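Preparing the Work Surface
Course handout, unit 4
Teacher: Begoñe Nieto

Before the practical part of the course we spend one lesson only on the table. Some students find this slow, but in my years of teaching the small things get lost when the table was not prepared. Please read these notes before you come, and bring them with you on Saturday.

What we mean by a clear table

A clear table has on it only what the next step needs. In this unit the next step is receiving small parts, so the table needs one dish and nothing more. Bags go under the bench, coats go on the hooks, and cups stay in the corridor. Phones too, please.

A light and plain surface is the best one for this work. On a patterned table a small screw or a bead disappears at once, and on a very dark one you see the dust before you see the part. If your table at home is dark, put a sheet of plain paper or a light cloth on it. The cloth must lie flat, without folds.

The dish

We use a shallow metal dish with a raised lip. The lip stops the round parts from rolling out, and the low side lets your fingers enter without pushing. Put the dish at one side of the table, so that the middle stays free for the work. Right-handed students usually prefer it at the left, but try both sides and keep the one which is comfortable.

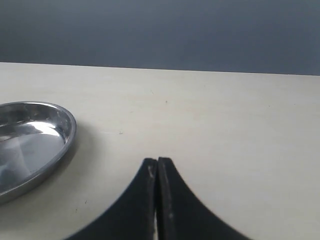 Polished metal shines, and this can be tiring for the eyes. A strong reflection in the bottom of the dish can hide a small silver part completely. Turn the dish a little, or move the lamp, until you can look into it without closing your eyes half. If you still cannot see well, lay a piece of thin white paper inside.

Wiping and checking

Wipe from the back of the table to the front, in straight lines, with a cloth which is only slightly damp. Afterwards bend down and look along the surface from the side. Specks which you could not see from above often show themselves from there. Try each one with the fingertip. If it moves, it is dust or a crumb and you wipe again. If it does not move it is a mark in the surface, and you write it on your table sheet, so you do not search for it again next time.

Exercise for pairs

One student prepares the table in 5 minutes. The other student checks it and writes remarks, without speaking. Then you change places. After this I give each pair 14 small parts, and you move them one by one into the dish and back to the middle of the table. Count aloud at the end.

For the next lesson

Read unit 5, pages 9 to 14, and bring your own cloth.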